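Einen Besuchstag mit Zwei-Arm-Roboter vorbereiten: so machen wir es in der Werkstatt Cirkach

Von Wiesława Kubiak, 5/15/19

14 Mal geteilt | 6 Kommentare

Im März hatten wir unseren ersten offenen Nachmittag, und danach haben mich mehrere Kollegen aus anderen Werkstätten gefragt, wie man so eine Vorführung aufbaut. Ich schreibe es deshalb einmal ordentlich auf. Die Anleitung gilt für unseren Tischaufbau Bino, also zwei kleine Arme mit je einem Greifer, die von einer Person über zwei Führungsarme gesteuert werden. Wer einen anderen Aufbau hat, muss die Schritte 2 und 3 anpassen, der Rest bleibt gleich.

Was Sie brauchen

- den Aufbau selbst, fest mit dem Tisch verschraubt
- einen zweiten Satz Greiferfinger und den passenden Schraubendreher
- ein Absperrband oder eine niedrige Stellwand
- einen Bildschirm für die Handgelenkkameras, gross genug für die hintere Reihe
- Alltagsgegenstände, die man nachkaufen kann
- eine Person am Steuerpult und eine zweite, die mit den Gästen spricht

Schritt 1: Den Platz einrichten

Stellen Sie den Tisch so, dass die Gäste von zwei Seiten schauen können. Das Absperrband kommt 50 cm vor die Tischkante. Ich hatte zuerst weniger geplant, aber Kinder haben lange Arme und sind schnell. Der Not-Aus gehört auf die Seite der sprechenden Person -- die Person am Pult hat beide Hände voll.

Prüfen Sie auch das Licht. Unsere Deckenlampe steht hinter den Armen, und auf der Tischplatte liegen dann weiche Schatten. Für das Auge stört das nicht, auf dem Bildschirm kann es aber unruhig wirken. Eine zweite Lampe von vorne hilft ein wenig.

Schritt 2: Die Finger kontrollieren

Bewegen Sie jeden Finger mit der Hand und ziehen Sie die Schrauben nach. Die Rippen auf der Innenseite müssen sauber sein. Staub von Karton setzt sich dort gern fest, und ein glatter Stift rutscht dann heraus. Ich nehme eine alte Zahnbürste und kein Wasser.

Schritt 3: Nullposition und Probelauf

Fahren Sie beide Arme in die Nullposition und vergleichen Sie mit den Markierungen am Tisch. Danach machen Sie einen vollen Durchgang ohne Publikum, mit genau den Gegenständen, die Sie später zeigen. Beim Aufbau von Conneely, den wir vorher hatten, habe ich diesen Schritt einmal ausgelassen. Der linke Arm stand dann vor allen Leuten schief, und wir mussten eine Pause machen.

Schritt 4: Die Reihenfolge festlegen

Beginnen Sie mit etwas Leichtem. Ein Schwamm ist gut, er verzeiht viel. Danach kommt ein fester Gegenstand, zum Beispiel ein Becher. Erst am Ende zeigen Sie die Aufgabe für zwei Arme. Insgesamt sollte eine Runde 15 Minuten nicht überschreiten, und zwischen den Runden bekommt die Person am Pult eine Pause. Das Steuern sieht leicht aus, aber die Schultern werden müde.

Schritt 5: Das Federmäppchen

Dieser Teil hat unseren Gästen am besten gefallen. Ein weiches Mäppchen mit Reissverschluss ist für Greifer schwierig: der Stoff gibt nach und der Schieber ist klein. Legen Sie es schräg vor den rechten Arm und lassen Sie den Reissverschluss ein Stück offen. Der rechte Greifer nähert sich von oben, je ein Finger auf jeder Seite, und der linke bleibt zuerst über dem Tisch in Wartestellung. Schliessen Sie die Finger langsam. Wenn der Stoff Falten wirft, wieder öffnen und neu ansetzen.

Sagen Sie den Gästen vorher, dass es mehrere Versuche geben kann. Sie schauen dann viel geduldiger zu.

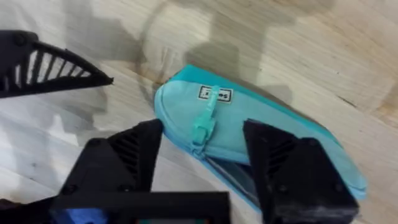 Schritt 6: Gäste selbst steuern lassen

Immer nur eine Person, und immer mit reduzierter Geschwindigkeit. Für den Anfang genügt ein Arm, der andere wird in der Software gesperrt. Geben Sie den Schwamm und nicht das Mäppchen. Wer möchte, bekommt nach zwei Minuten auch den zweiten Arm. Lange Haare und Schals bitte zurückbinden, auch hinter dem Pult.

Schritt 7: Abbauen

Arme in die Ruheposition, Strom aus, dann erst das Band entfernen. Schreiben Sie am selben Abend auf, welche Gegenstände gut gegangen sind und welche nicht. Unsere Liste liegt im Ordner Retov neben dem Pult, dort können auch Besucher hineinschauen.

6 Kommentare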